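Visit to the Villska manipulation lab, November

We arrived at Villska a little before ten and were received by Kusum Bhatia, who leads the small group for two-arm manipulation. The coffee was good and the corridor was very cold.

First she gave a short talk. The question of her group is simple to say: if a robot learns a task in front of one background, does it still manage in front of another? They recorded 245 demonstrations by teleoperation. In the first set, 166 of them, the walls of the cell stayed plain grey. For the rest they changed the wall panels between sessions, and used very busy prints on purpose. The policy trained only on the grey walls failed often when a pattern appeared. With the mixed set, it succeeded in 84 per cent of the test trials. I asked if this comes from the variety or simply from more data, and she said they have now started a comparison with equal numbers. I liked this answer — it was direct.

After the talk we went downstairs to the cells. They have names from an old project, and ours was called Vurkau. The task there is flower arranging, which I did not expect to find so interesting. Stems cross each other and leaves hide them, so the choice of where to grasp is difficult. 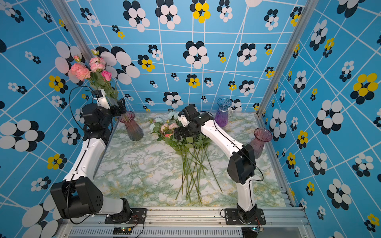

The Vurkau cell: one arm holds a bouquet, the other is above the flowers on the table.

My colleague from Pirnis wanted to know about damaged petals. They do not measure this yet, only if the stems end in a vase. For me it is a weak point of the method, and Ms Bhatia agreed in part.

The slides will be sent to all visitors. We took the bus back at half past three.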